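Gusten four-way screwdriver, reviewed after a long winter

I bought this in October to replace a Jerik that had rounded itself off on a bathroom hinge. The Gusten promises "a lifetime of turning", without saying whose. Mine has now done 11 cupboard doors, a doorbell and an elderly desktop computer, and the bits are still the shape they were sold in.

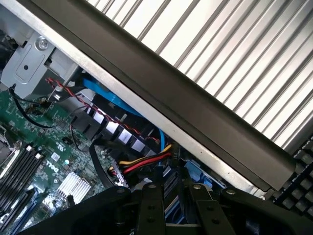
Inside the old Dell: ribbed metal and a lot of grey.

The grip is good, if you have the hands of a dockworker. The bits live in the handle under a cap that comes off easily in your pocket and never in your hand. I have lost 3, found one in the toaster, and ordered spares from Odukoya, who charge more for postage than for the bits.

Magnet strong, case pointless, instructions in very tiny type. 3 stars out of 5.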